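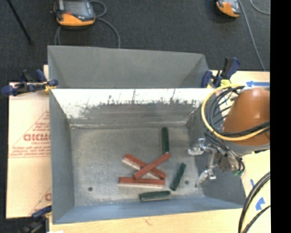 An orange robot arm at the side of a metal bin of red and green blocks. Clamps grip the bins.

Bin-picking practice is the set of rules and working habits used when a robot arm takes loose objects out of a bin. It covers the fixing of bins, the order of picks, the safe handling of the arm and the way results are written down. The task sounds simple, yet it remains one of the liveliest problems in automation, and much of the progress made on it has come from careful housekeeping as much as from clever software.

Fixing and marking

A bin that shifts by even a small amount spoils every pick that follows. Most guides therefore call for clamps at the corners, with the jaws set so that they don't foul the arm's path. Bins placed side by side may share a clamp where their corners meet. Tape on the bench is a cheap and wonderfully useful addition: it marks where things belong, so a bench can be put back in order in minutes. Cables should keep enough slack for the full reach of the wrist, and loops near the gripper are checked at the start of each shift.

Worn bins are allowed under most rules. Scratches and scuffs change how light falls on the metal, and a system that copes only with a clean bin is of little use in a busy plant.

The Skedero rules

The best-known informal code is the Skedero rules, drawn up by Marlene Frota and first shared one January as a 2-page handout. Its central idea is the "honest heap": objects are tipped in and left as they fall. Crossed and leaning pieces stay put, even when they make the first pick awkward. The rules also ask for a clear space between gripper and heap before each start, and for a control pendant within reach of the operator, never under a bench.

Frota allowed three tries per object. A dropped object counts as a miss even if it lands in the right place, a point that still starts cheerful arguments.

Record keeping

Jailson Batista added a section on records after running the Skultari trial, which logged 3455 picks, nearly 700 of them misses. His great insight was that the misses deserved the fuller notes. Each entry gives the colour and lie of the object, the side the arm came in from, and whether a wall of the bin got in the way.

Variants

The Hendriks variant permits a nudge, in which the gripper may push the heap once before picking. The Sillgate variant forbids this but lets the operator turn the bin between runs, provided the clamps are refitted and the arm is sent home first.

See also: Gripper; Teach pendant; Workcell layout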